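Search products Search

Jonwood Folding Room Divider, ref. 2620

The Jonwood divider is made for people who need to separate one part of a room and do not want to build a wall. It is our most requested model since we opened the shop in Jirkau, and Yolanda Valcárcel still checks each one before it goes out to the customer.

The panels are joined with hinges of 2 directions, so you can fold the divider to the front or to the back. We recommend to place it always in a zigzag, or with the last panel turned to one side. Completely straight it does not stand well, and we can not accept a return if it falls for this reason. The weave lets the air pass and also a little of the light. If you need full darkness, for example to sleep in the day, please look at the Villalobos model, ref. 2412, with closed cotton panels.
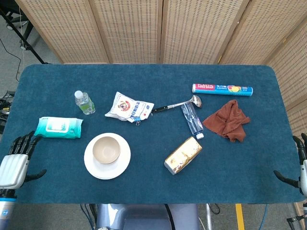 Light beige woven panels with pale frames, set behind a table with a dark teal cloth.

Cleaning is simple. Use a soft brush or the vacuum cleaner on low power, and after it a cloth with very little water. Do not use oil or wax on the weave, it becomes sticky and catches the dust. Keep the divider away from radiators. In winter the heating can dry the fibers and they make small noises, this is normal.

The divider is sent already mounted and folded, in a flat box. Two persons are better to carry it on stairs. Delivery takes 3 working days, except in July, when the workshop is closed and the orders wait until we return.

Replacement hinges and rubber feet are sold separately under the name Ikus. For orders of a special height please write to Saturnino Goicoechea in the workshop, with the measure of your ceiling and the color you want.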